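Clearing and Resetting a Shared Kitchen Table
Student project report, Household Work Methods, January

1. Purpose

The project looked at how a dining table in a shared kitchen gets cleared after a light meal, and whether a fixed order of work reduces repeat handling of items. Repeat handling means that an item is picked up, put down somewhere else on the same table, and picked up again later. It accounts for much of the time spent on a job that most people would call short.

The report covers table contents, table covering, the order of clearing, and the results of 40 timed sessions. Washing dishes and sweeping the floor were left out.

2. Setting

All sessions used the same kitchen, in the Sugden residence block. The dining table stands near the counter and stove, so cooking and clearing can go on at the same time. A range hood hangs over the stove, below white upper cabinets with raised panel doors. Daylight comes in from a window and reflects strongly off the table covering.

The table was not set up in advance. Items were left as the people eating had left them. This made sessions harder to compare but kept the task close to normal use.

3. Table contents

Items were sorted into 3 groups: containers, food and its wrapping, and cloths. Containers were further split into open and sealed, as a sealed container can be laid down or moved quickly and an open one cannot.

Food and wrapping were treated as one group after the first trial week. In practice the two are stacked together, and separating them on paper gave a false picture of the work. A flatbread resting on a paper bag, for instance, is either lifted with the bag or handled twice.

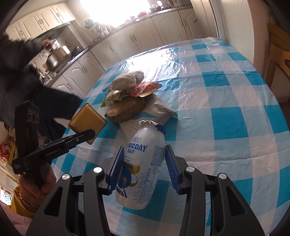

Figure 1. Drink bottle with foil seal, in front of a pile of wrappers, flatbread and cloth. A person reaches to a pot on the stove behind the table.

The pile in Figure 1 was coded as one cluster. A cluster was defined as any set of items in contact with one another, and was cleared from the top down. The bottle was coded separately as a sealed container. Cloths at the top of a cluster were always moved first, and went to the counter instead of another part of the table.

4. Table covering

The covering is a glossy plastic cloth in blue and white checks. It affected the work in two ways.

First, glare. Crumbs and small spills are hard to see where window light falls on the plastic. Sessions held at midday had more missed crumbs than sessions held in the evening under the ceiling lamp. Wiping toward the window gave better results than wiping away from it.

Second, creases. The cloth does not lie fully flat, and crumbs collect along the folds. A single straight pass with a wiping cloth tends to ride over them. The method in Section 5 therefore includes smoothing the covering by hand before wiping.

5. Method

The unplanned sessions came first, with no instructions given. The planned sessions followed this order:

Move cloths to the counter.
Fold wrappers and put them in the trash.
Lift food together with the bag or plate under it.
Move open containers.
Move sealed containers.
Smooth the covering.
Wipe toward the window, then dry.

Sealed containers were placed late on purpose. They do not spill, they are light, and they can stay on the table while the rest is cleared. The check before wiping was done from the end of the table, at seated eye height.
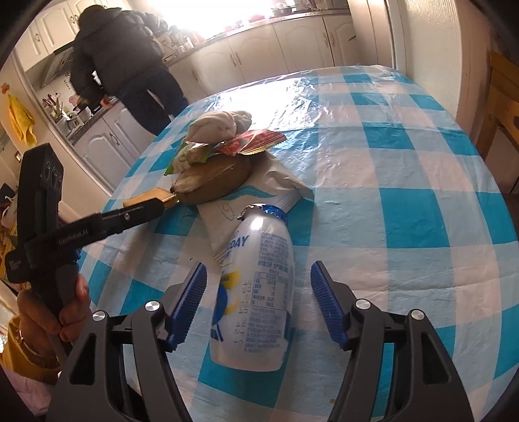
Figure 2. Sealed bottle lying on its side on the checked covering. A small crumb and creases are visible.

A bottle on its side was coded the same as a standing one if its seal was in place. Position was recorded in a separate column. The bottle in Figure 2 has a foil cap and so stays in the sealed group. Round containers on their sides should be checked before the covering is smoothed, as pulling the plastic can set them rolling.

Times were taken with a Rimov stopwatch and entered in a Golell log sheet. Each pick-up was marked as first or repeat. The full log holds 2,047 entries.

6. Results

Repeat handling was lower in the planned sessions. Most of the drop came from the food and wrapping group, where the unplanned sessions showed bags being pulled out from under food and then set back down. Cloths showed a smaller drop. Sealed containers showed almost no change.

Total time fell less than handling did. Part of the gain was used up by the smoothing step, which the unplanned sessions mostly skipped. Missed crumbs were fewer when smoothing was done.

7. Limits

One table and one covering were used. A matte or cloth covering would likely change the results for glare and creases. Cooking at the stove was not controlled, and some pauses in the timing come from people sharing the counter. Only 2 coders worked on the log, and they did not code the same sessions, so agreement between them was not measured.

8. Further work

The Bivance table mat, which has a matte surface, will be tested on half of the table under the same window light. The wiping step will be timed separately from drying in the next log sheet.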